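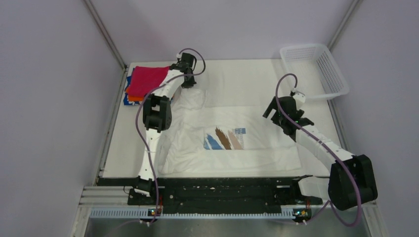
Teaching the shirt task: a guide for new club members

Everyone who joins the arms group at the Ladholm robotics club starts with the shirt task. The goal is to fold a T-shirt with both arms and put it in the basket. This page covers how to set up, how to record, and what to write down when you are done.

Before you start

Read the safety sheet taped to the cabinet and know where the stop button is. Two people must be present for every session, one driving and one watching. The watcher does not help with the folding. The watcher calls a stop if an arm gets close to the wall or if a cable pulls tight.

Setting up the table

1. Put the basket in the back-right corner, turned a little toward the middle. Empty it first.

2. Leave the stack of folded cloths in the back-left corner. Those are for the towel task, and they stay on the table during the shirt task too.

3. Check both cables by hand. Each one needs enough slack for the arm to reach the far side of the table. A loop that hangs loose is fine. A loop that crosses under the gripper is not.

4. Check that the indicator light is on for both boards under the front rail. If one is dark, switch everything off, reseat the plug and try again. Tell Marek Paulík if it happens twice.

5. Drop the shirt in the middle of the table from elbow height. Do not straighten it. The program has to learn from messy starts, and a shirt that has been smoothed out first gives us recordings we can't use.

We use shirts with a print on the front. It makes it much easier to tell on the recording which side is up.

Recording a run

Start with both grippers open and clear of the cloth. Press record, wait two seconds, then move.

Flatten first. Use one gripper to pin the hem and the other to pull a sleeve outward – slowly, or the whole shirt will slide. Then fold the sleeves in, fold the bottom up to the collar, and carry the bundle to the basket with the right arm.

A good run takes nearly 75 seconds. If you pass 900 frames without a first fold, end the run and mark it as failed. Keep the file. Failed runs are sorted separately and Anežka Vaněk goes through them in August, when the room is quiet.

Common problems

The gripper picks up two layers. Open, lift a little, and come in again at a flatter angle.

The shirt bunches under one arm. Back both arms away before you fix it. Pulling with one arm while the other is still holding on will stretch the collar.

The arms drift toward each other. Stop and run the homing routine.

After the session

Write the number of good runs and failed runs in the log, with both names. Each pair needs 42 good runs before moving on to the towel task. Return the arms to the rest position before you cut the power – they drop if you don't.

Questions go to Tatiana Brabec.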